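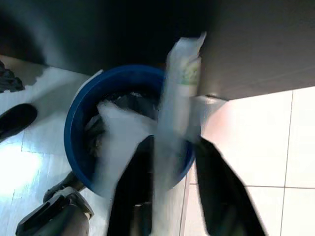 Dark clothes and a white cloth in a blue bucket.

Damp homes study: I'm looking for people who dry their washing indoors

Hello! I run a small home-air project called Ivela, and I'm after households in and near Wadum who'd let me put a couple of little sensors in their rooms for a few weeks. If you've ever wiped puddles off a bedroom windowsill in the morning and wondered whether the clothes horse on the landing had something to do with it, you're exactly the sort of person I want to hear from.

A bit of background. I used to do damp surveys for a living, mostly in older terraces, and I got fed up with turning up once, waving a meter at a wall for an hour and going home again. One visit tells you so little. What I wanted to know was what happened on the wet Sunday when three loads came out of the machine and every window stayed shut, and I never got to see that. So in April I packed in most of the survey work and started this with some money from Flastelent, who make the sensors and are paying for the kit and the postage. They don't get your name or address, and they don't get a say in what I write up.

What you'd be doing

I'll send you 2 sensors. One goes in the room where you dry your washing and the other in a bedroom. They're battery powered, they sit on a shelf, and they log temperature and humidity. They don't record sound and they've no camera in them (I get asked that a lot!). You leave them where they are for 8 weeks and carry on as normal. Please don't start opening windows on my account, I want your ordinary habits, bad ones included.

You'd also keep a laundry diary. It's a paper sheet with tick boxes: when you hung a load up, where, whether the heating or a fan or a dehumidifier was on, and when you took it down. A minute or so each time, and if you forget one just leave it blank. I'd much sooner have a gap than a guess.

There's a short phone chat with me at the start and another at the end. I'll ask about the building, what sort of windows and vents you've got, how many people live there and whether anyone has seen mould. If you have, I'd be grateful for a photo of it, but that's up to you.

Who can join in

You need to be 18 or over and dry at least some of your washing inside. Houses, flats, bungalows, boats with a postal address, all fine. Renters are very welcome, and you don't need your landlord's permission as nothing gets screwed or stuck to the walls. I won't be contacting landlords or passing anything on to them.

I can't take homes that are having building work during the study, or anyone planning to be away for more than 2 of the weeks. Homes with a tumble dryer are OK as long as it isn't used for everything. I'm a bit short of ground-floor flats and of people who live on their own, so if that's you, please do get in touch.

What you get

£190 by bank transfer, half when the sensors go live and half when they come back to me with the diary. You'll also get your own charts for both rooms, with a page or two from me on what I think is going on and what might be worth trying. It isn't a proper survey and I can't diagnose a leaking gutter from a graph, but people in the trial run seemed to find it useful, and one of them moved the airer to another room on the strength of it.

I should say plainly that this isn't a medical study. If damp or mould is making somebody in your home ill, talk to your GP and to whoever is responsible for the building, and don't wait for me.

Your information

Your address is kept apart from your readings, and the readings go under a number. You can drop out whenever you like without telling me why, and I'll delete your data if you ask before the write-up is finished. You keep the first half of the payment either way.

How to sign up

Fill in the form on the Ivela page, or pick up a paper one from the counter at the Furtună café in Wadum and leave it in the box there. Tell me the kind of home you're in, which room you dry your clothes in and a good time to ring. I read them all myself in the evenings, so give me a few days to reply. The first sensors go out as soon as I've got enough homes, and I'll keep a waiting list after that.

Posted June 2026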